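Sonach House bedroom project: progress report to the Hesuda Fund
Tue 27 June
Prepared by Tayla Tuhiwai

It's been a really good spring for us! When we last wrote, in April, the show bedroom was four walls and a delivery note. Now it's a proper room, and our home skills learners are using it to practise making beds, sorting clothes and getting a bedroom ready for someone to come home to.

The room

Your grant of £2000 covered the bed and bedding, the rugs and the curtains. Kianoush Jafarzadeh chose nearly everything and kept to calm colours, mostly greys and whites. The grey headboard with its tufted squares is the piece visitors comment on, and the sheer curtains let in lots of daylight (we did wonder about blinds, but I'm so glad we went this way). We also have a brown wooden nightstand with two drawers, and a pale runner across the foot of the bed where clothes can be laid out for folding. 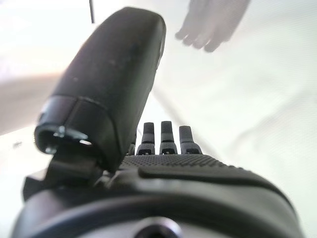
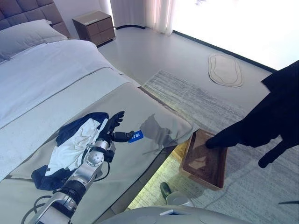 Clothes and folding

Shirts and trousers are going well. Jackets and layered tops are harder, as the lining tends to bunch up inside the sleeves, so we've given them a session of their own. Learners start by finding the collar and shoulders, then smooth the garment flat before bringing the sleeves in. It's slow work and they're getting better at it every week.

We planned 92 practice sessions and have run 91. The missing one was lost to a burst pipe and will be made up in the autumn.

Still to do

A second set of bedding from Collado is on order
Drawer labels for the nightstand
A hanging rail, so that folding and hanging can be taught together

Kianoush will send the receipts separately. Do come and see the room if you're nearby, we'd love to show you round.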